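Print this page | E-mail this page
Reading time: 2 min

Comparing Hand-Held Grippers, Notes for Week 10

Welcome back, everyone! Now that you've all had a turn with the Vulard and the Drorley on boxes and cups, we move on to soft things, and I do mean soft — puffy jackets, the kind that fill up the jaws and bulge out past them. Take your time with these and don't be shy about starting a grasp over.
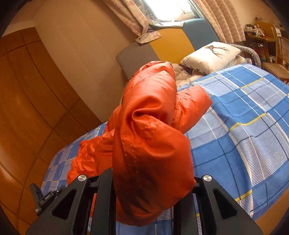
Logging your grasps

Do 16 grasps with each gripper, and write down where the fabric sat between the jaws, even when it seems too plain to mention (it rarely is, once you sit down to compare). Bring your sheets to Mahtab Dehghan in room 427.

Contact: Mahtab Dehghan, room 427 | Back to top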